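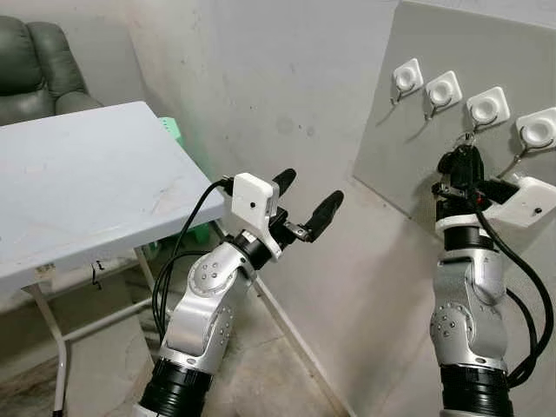 Jesby Two-Arm Bench Kit, Version 2
Supplier: Paltine
Price: $2,139 per kit, before tax and shipping

The Jesby Two-Arm Bench Kit is intended for home builders and for members of shared workshops who wish to assemble a pair of robot arms and put them to work on small household objects. The kit is supplied unassembled. Each arm is built from silver links with jointed elbows and carries a two-finger gripper and a wrist camera. The two arms are of the same design, and parts may be exchanged between them.

What the kit contains

Two sets of arm links with joint motors
Two base sections
Two grippers with black fingers
Two wrist camera modules in white housings
Cable set and cable ties
Power supply with switch
Hex keys and screws
Printed assembly guide

A computer, a mounting stand and a head camera are not included. Builders who already own the Rahimi stand may bolt both base sections to it directly. Owners of other stands should compare their hole pattern with the drawing on the inside cover of the guide before placing an order.

General data

Arms per kit: 2
Reach of each arm: 600 mm, measured from the shoulder joint to the fingertips
Shipping weight: 26 lb
Warranty: one year on motors, 90 days on cables

Assembly

Builders are advised to complete one arm fully before opening the bag for the other. The links are joined from the base upward, and the screws at each joint are tightened only after the joint has been turned by hand through its full travel. The wrist camera is fitted last. Its cables must be left with enough slack to pass the elbow when the arm is folded; a cable drawn tight along the links will pull at the camera connector. Cable ties should be closed loosely at first and trimmed once the arm has completed a slow test of every joint.

Power must be disconnected whenever a hand is placed between the links. The power switch should be mounted where the operator can reach it without leaning across either arm. 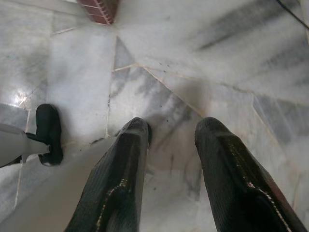
Can the kit be built in a room that is also used for other things?
A shared room is suitable, provided that both arms can swing through their full reach without meeting a person or a piece of furniture. The limits of travel are set in the Jesby software and should be checked again whenever the stand has been moved.

First exercises

The guide recommends that new owners begin with soft, light objects and proceed to small metal ones when the fingers close evenly. Keys are the closing exercise in the guide. They lie flat, they slide over one another, and a ring offers very little for the fingertips to hold. The exercise calls for a low table, several bunches of keys and a row of adhesive hooks on a flat panel. The arms are to lift each bunch from the table and hang it by its ring.

Hooks should be pressed to a clean panel and left overnight before any load is placed on them. The wrist cameras should be focused at the distance at which the fingertips meet the table, and the focus ring then locked.

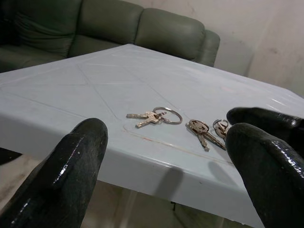

Two bunches of keys on the table, between the gripper fingers.

Where a bunch is pushed away by the fingers instead of being picked up, the approach height is to be lowered in small steps. Closing force should remain at the factory setting until the height is correct. Bright reflections from a glossy tabletop may reduce the detail available to the wrist cameras; moving a lamp is generally sufficient, and no software change is required.

Care and spare parts

Fingers are wearing parts and may be ordered in pairs. They should be wiped with a damp cloth and dried before use. Joint screws are to be checked after the first ten hours of operation and monthly after that. Requests for spare parts are handled by Issa Tannous at the Prikow service desk. Please quote the number stamped on the base section of the arm concerned.

Owner comments
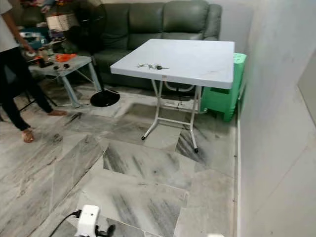
Judit Bozsik writes that the assembly guide is clear up to the elbow joint, but that the drawing for the wrist shows the camera bracket from behind, and she fitted hers the wrong way around on the first arm. She would also like the kit to include longer cables, having placed her computer on the far side of the room.

Paltine replies that the wrist drawing will be replaced in the June printing of the guide. Longer cables are available as a separate item and may be added to a kit order at any time before dispatch.

Page last revised 19 May 2023.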